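Skistcombe Worktop Set

Notes on the kitchen counter part of Pradenura. 61 clips, sorted into 4 folders by item.
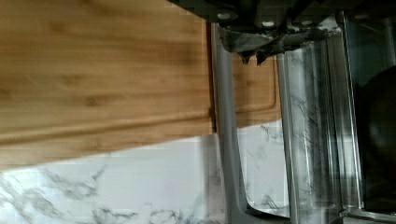

Bamboo board, grain and juice groove.

The breakfast folder covers the toaster, toaster oven and French press.
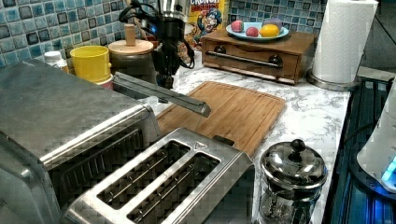

Are the clips trimmed?
Only at the start, by up to 2 seconds.

Toy food has its own labels, so a plush lemon is never filed with real fruit.

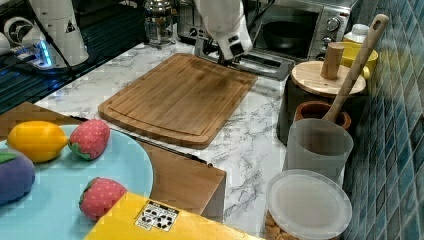
Labels are lower case, singular and in British spelling. Send corrections to Fanon before January.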